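Soft Drink Labels and Serving Size
Student Project Report
Gredbridge, 23/09/2018

Purpose

Our group wanted to know whether people read the calorie figure on a can of soda before they pick one. The project was part of the consumer studies unit. We used canned drinks because every can is close to the same size and the label has to carry the amount and the calories.

Method

We made a short paper survey with 15 questions and handed it out in the Vullness building over two weeks in June. We got back 202 forms. Of these, 158 were filled in all the way and could be used. The rest had blank pages or had been answered twice by the same person.

The survey asked which drink the person had most often, how much was in one can, and how many calories they thought it had. The last part asked if they had looked at a label in the past week. We did not let people hold a can while they answered, and we kept the cans on a table away from the survey desk.

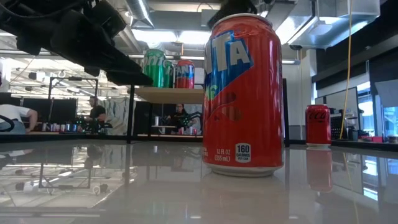 Where does a can of soda show its calories?

Often on the front, low down and close to the fluid ounces, as on the Fanta can, which is marked 160 calories for 12 fluid ounces. The full table of sugar and sodium is printed separately.

Results

Most people got the size of the can right or were off by an ounce or two. The calorie guesses were spread much wider. The lowest was 15 and the highest was 375. People who said they drank soda every day were no closer than people who had it once a month, and this surprised us.

Fewer than half said they had looked at a label in the past week. Several wrote in the margin that they only check when they try a new drink. A few said they look at the sugar and skip the calories.

Problems

The first version of question six was confusing. It asked for calories "per serving" and some people gave an answer for a large bottle. We changed the wording after the first day and left those early answers out of the calorie results.

We also had trouble with the typing. Two of us entered the forms in the Rweyemamu room and used different codes for a blank answer, so the sheet had to be fixed by hand.

Next steps

We would like to run the survey again at the Dakent site with bottles included. Question six will need one more rewrite before then.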